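Ticket: Kitchen order printer drops orders during dinner
Product: Kurard print server, with Grunus order screen
Site: Khumalo, main kitchen
Opened by: Booker Nguyen-Tran
Assigned to: Bongani Mnguni, Brarkular support
Status: Resolved, pending site confirmation

Opened November 21, 2020

Booker: The printer on the hot line is skipping orders. The order screen says "sent" and the front counter moves on, but no paper comes out in the kitchen. We only find out when the customer asks where the food is. It started in October and was rare at first. Last night we missed four tickets between six and eight. The cold station printer is on the same server and has not missed any that I know of.

What I tried already: turned the printer off and on, new paper roll, swapped the power brick with the cold station. No change.

Bongani: Thanks for the detail. Please send three things before we change anything. First, the self-test page from the hot line printer (hold the feed button while you switch it on). Second, the job log from the print server, exported from the Reports tab. Third, the order numbers of the four missed tickets and the time each one was sent. Leave the power bricks as they are for now.

Booker: Self-test and log attached. The order numbers are on a sheet by the register and I will type them in after lunch.

Booker: Numbers added. One correction: it was five tickets. One was a side of rice and the cook made it from memory.

Bongani: The log has 2,858 jobs for the hot line since the start of the period. All five missed orders are in it. Each one was accepted by the server, sent to the printer, and marked as timed out. The server then retried once and closed the job. That explains why the order screen shows "sent" — it reports that the server took the job and does not check whether the printer finished it.

The self-test shows the printer has its address set to automatic. The server has a fixed address on file for it. Those two match right now. Can you check the printer's address again the next time an order goes missing, before anyone restarts it? Print another self-test page and write the time on it.

Booker: Will do. I should add that the printer does not stay dead when this happens. The next order usually prints fine.

Bongani: Understood. In that case the address may not be the cause, but I would still like the page.

Booker: Missed one tonight. Self-test printed two minutes later. Same address as before.

Bongani: Good, that rules out the address. I set it to fixed anyway from our side, so it will not move if the router is restarted.

Next check is the cable. Please tell me how the hot line printer is connected to the server. I have a drawing from the original install that shows one cable from the wall jack straight to the printer.

Booker: There is a small white switch on the shelf above the prep table now. The wall jack goes into that, and the printer and the second order screen both plug into it. The screen was added in October. I did not connect the two things until I typed that.

Bongani: What make is the switch, and are the lights next to the printer's port steady or blinking?

Booker: No label that I can find. The printer light goes out for a second now and then and comes back. I watched it for a few minutes. It did it three times while the fryer was running and not at all after the fryer shut off.

Bongani: Where does the switch get its power?

Booker: From the power strip behind the fryer. Same strip as the heat lamp.

Bongani: Please move the switch's power plug to a different outlet, ideally the one the register uses. Do not move the network cables yet. I want to change one thing at a time.

Booker: Moved. Had to use an extension cord for now, taped along the wall. Light has been steady for an hour with the fryer on.

Bongani: Leave it that way through one full dinner. I also changed two settings on the server. The printer timeout went from 800 to 2,000 milliseconds, and the retry count went from one to three. The job will now stay open for 180 seconds before the server gives up on it. If it still fails after that, the order screen will show a red bar at the top and the job will print at the cold station with REROUTED on the first line.

Booker: Is there a downside to the longer timeout?

Bongani: If the printer runs out of paper, the warning comes a little later than it used to. You may also see two copies of an order if the first one printed but the printer was slow to answer. Ask the cooks to look at the order number before they start a second plate.

Booker: Full dinner, no missed tickets. One duplicate, caught by the order number. I compared the register total with the paper on the spike and they match.

Bongani: That is a good result. I checked the log for the same hours and there are no timeouts. I would still like the switch replaced, as it has been losing power under load for weeks and may not be healthy. Any plain five-port model will do. Use a new cable to the printer too — the one in your install drawing was made up on site and has no strain relief.

Booker: New switch and cable are in. I had an outlet added near the shelf so the extension cord is gone. Two dinners since, no misses and no duplicates.

Bongani: I put the retry count back to two and left the timeout where it is. The reroute rule stays on. I have updated the site drawing to show the switch and the second screen. If anyone adds equipment to that shelf again, please send us a note so the drawing stays current.

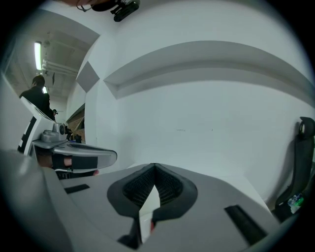

Booker: OK. One small request before you close this. Can the word REROUTED be printed in the larger type? The cold station cook wears glasses and they fog up.

Bongani: Done. It will take effect after the next server restart, which is set for four in the morning. I will leave the ticket open until you confirm.

Brarkular Support | Contact the help desk | © 2020 Brarkular | Back to top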